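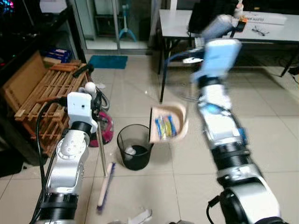 Abilio Ortuño writes that he gets most of the litter into the dustpan and then loses half of it on the way to the bin, and asks whether the pan or the bin is at fault. Usually it is the angle. Bring the pan over the opening before tipping it, and tip from the handle end.

16/06/2023 | By the Hillia floor care desk
Filed under: Sweeping & Waste > Hard Floors

Does it matter that my bin is mesh?
For wrappers and paper, no. For dust and grit, yes: fine material passes through the sides. Fit a liner, folded over the rim.

Should wrappers be swept together with dust?
Pick up wrappers first. Foil and plastic packets slide over the lip of the pan and carry dust back onto the tile.

Which brush should I use on tile?
Medium bristles. Stiff ones flick grit out of the grout lines and scatter it. Soft ones leave it there.

Can a brush be left lying on the floor?
Between passes, yes. For storage, hang it by the handle. Bristles that carry weight take a permanent bend, and a bent brush leaves a strip unswept.

How do I clean a plastic dustpan?
Warm water and dish soap, then air dry. Static makes dust cling to a dry-wiped pan. Use 200 ml of water per drop of soap; a stronger mix leaves a film.

How full should the bin get?
Empty it at two-thirds. Light packets spring back up when pressed down.

Do you sell replacement brush heads?
Yes, part 707, from the Woltcombe store only. Older handles need adapter 340.

Contact Hillia, Woltcombe | © 2023 Hillia | Back to top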